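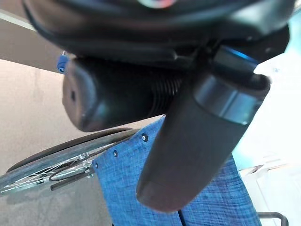 Search this site Go

August
Posted by Markos Stamatopoulos

The care room at Seltedmont was rearranged on Saturday, and the following is a record of the layout adopted. The folding wheelchair has been retained. Its blue fabric back, fastened with metal rivets, remains serviceable after 26 months, and the black push handles are of a suitable height for most staff.

The chair is to be kept close to the bed, parallel to the side rail, with its back to the person entering. 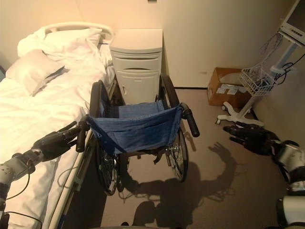 Bedding and floor

Two pillows are provided. Bedding is changed before noon. The floor beside the bed must be kept clear for transfers,

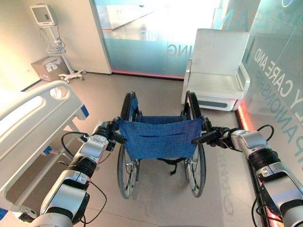
and visitors are asked to leave their bags at the Allik desk.

Contact | © Markos Stamatopoulos | Back to top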